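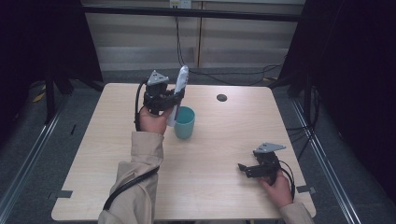 明るい色の木の机。奥の縁の近くに小さな丸い穴あり

共用作業室 安全点検チェック表(コメントつき)
場所:Sikovero千葉 529号室
点検日:2018年3月30日(金)
記号:○=よし △=使えるけど要注意 ×=直すまで使わない

前回は2月でした。○だけ並べた表を出したら「どこをどう見たのか分からない」と言われてしまったので、今回は思ったことをどんどん書いていきます。長いです、すみません。急いでいる人は△と×だけ拾って読んでください。

【入口・通路】

ドアの開閉 ○
前は最後のところで「バン!」と閉まって毎回びっくりしていたんですが、ドアクローザーを調整してもらってからはおとなしいです。指を近づけずに、板きれを持って試しました。

ドア前の床に物がないこと △
傘立てがまた内側に来ています。雨の日に入れて、そのままなんですよね。廊下側に戻しておきました。廊下に出していいことは管理会社のLernsteadに確認済みなので、堂々と出してください。

通路の幅(600ミリ以上) △
この部屋の決めごとは600ミリです。窓側はゆうゆう通れます。問題は棚側で、巻尺を当てたらいちばん狭いところが500ミリしかありませんでした。体を横にすれば通れるので気づきにくいんですが、荷物を抱えていると確実に肘を打ちます(打ちました)。犯人は棚の前に積んである段ボール。中身を見たら古いカタログだったので、次の資源ごみの日に出します。いる人はそれまでに声をかけてください。

床のめくれ、段差 ○
タイルカーペットの角を靴の先で一枚ずつ押して回りました。流しの前だけ少し浮き気味かなと思ったけれど、押さえたら落ち着いたので○にしておきます。次回もここは見ること。

【机・いす】

天板のささくれ、割れ ○
薄手の布で縁をなでて、引っかかるところを探すやり方にしました。手のひらだと刺さってから気づくので! どの机も引っかかりなしです。木目の細かい白っぽい天板は傷が目立たないぶん、見るだけだと見落とします。

天板の穴 ○
丸い穴のある机は、穴のふちも指でぐるっと触ってください。ざらつきはありませんでした。小さいねじをそばに置くと落ちそうなので、細かい物を広げる日は穴の上にテープを貼っておくと安心です。はがし忘れるとべたべたになるから、その日のうちにはがすこと。

机のがたつき △
対角の角を交互に押して確認。流しに近い机だけ、カタカタいいます。足のアジャスターを回してだいぶましになりましたが、まだ少し動きます。はさみやカッターを使う作業はほかの机でお願いします。紙を折って足の下にはさむのは、知らないうちにずれるので禁止にしましょう。私もやっていました、反省。

いすの脚、キャスター △
キャスターに糸くずがびっしり巻きついたいすがありました。取り始めたら妙に楽しくなって、つい全部やってしまった…。背もたれのねじがゆるいものも締めました。ただ、座面を下げるレバーの戻りが悪いいすが残っています。黄色いテープを巻いてあるのがそれです。座れますが、踏み台がわりには絶対に乗らないでください。黄色テープに限らず、キャスターつきのいすに立つのは全部だめです。

【棚・収納】

棚の固定 ×
今回唯一の×です。Plovauの背の高いほうの棚、上の金具が壁から抜けかけています。棚の上のへりを軽く引いたら、すっと手前に来てひやっとしました。ねじを締め直そうとしても空回りするだけで、壁の下地に効いていないみたいです。素人が長いねじに替えて済ませていい場所でもなさそうなので、Lernsteadに修理を頼みました。日程の返事待ちです。

直るまでの間のこと。
・上の段の物は全部おろしました。戻さないでください。
・棚の真ん前に座らない。いすも寄せておきました。
・下の段の工具は普段どおり使ってかまいません。
・「使用中止」の紙を貼りました。風ではがれていたら貼り直してください。

重い物は下に ○
棚がああなので、この際ぜんぶ入れ替えました。インクの箱、紙の束、糊の大きい缶は下。上に置いてもいいのは空き箱と緩衝材くらいです。

引き出しの中の刃物 △
カッターの刃が出たまま入っていました! 引き出しの奥に手を入れる人がいるので、これは本当にやめてください。折った刃は専用の缶へ。缶のふたが固いという声は聞いているので、もう少し開けやすい缶を探しています。ジャムの瓶は割れるから却下です。

【電気】

コンセントとプラグ ○
ほこりは乾いた布でふき取り済み。焦げ跡や変色はありません。窓の下のコンセントは差し込みがゆるい気がして、何度か抜き差ししてみましたが、勝手に抜けるほどではなさそうです。気になる人は隣の口を使ってください。

延長コード △
延長コードに延長コードをつなぐ「たこ足の孫」が復活していました。前回ほどいたはずなのに。電気ポットとグルーガンが同じところにぶら下がっていたので分けました。ポットは流しの横の壁から直接、と覚えてください。コードを巻いたまま使うのもなしで。熱がこもります。

照明 ○
ちらつきなし。机に向かって手もとが影にならないか、座って確かめました。夕方は窓側のほうが案外暗いので、細かい作業なら早めに電気をつけたほうが目が楽です。

【火・水まわり】

消火器 ○
置き場所よし、ピンよし、圧力の針も緑の範囲。前にコートが掛かっていたのでどかしました。ちょうどいい高さに見えるのは分かるんですが、あれはコート掛けではないのです。

避難経路図 ○
ドアの内側に貼ってあります。下の角が丸まっていたのでテープを足しました。初めて来た人には、荷物を置く前に一度見てもらってください。

流しと床のぬれ △
蛇口をしめても、しばらくぽたぽた落ちます。床までは来ませんが、スポンジの置き方が悪いと手前に水がたまります。パッキンの交換で直りそうなので、これは次の当番の日に私がやってみます。だめだったら正直に書きます。

【救急箱】

中身の補充 △
絆創膏の小さいサイズが空でした。大きいのばかり残っていて、みんな指先を切っているのがよく分かります…。買って補充済み。消毒液は使用期限が近いので次回交換。使ったら箱のふたのメモに正の字を書く、という約束はまだ生きていますからね。

置き場所の表示 ○
棚の上からドア横の低い台に移しました。棚の件が片づいても、ここのままでいいと思っています。背の低い人からは前から不評でしたし。

【次回までの宿題】

・Plovauの棚の固定(Lernsteadから返事待ち)
・棚前の段ボールを処分して、通路の幅をもう一度測る
・がたつく机の足、アジャスターを交換するか相談
・蛇口のパッキン
・消毒液の交換
・刃物用の缶を探す

点検は2人でやるのがおすすめです。今回ひとりで回ったら、棚を引いた瞬間に支えてくれる人がいなくて本気で焦りました。次の当番の人はだれかを誘ってください。直したところや気づいたことは、この表の下の余白に書き足してもらえれば清書しておきます。鉛筆でもかまいません。巻尺は入口横の引き出し、いちばん上です。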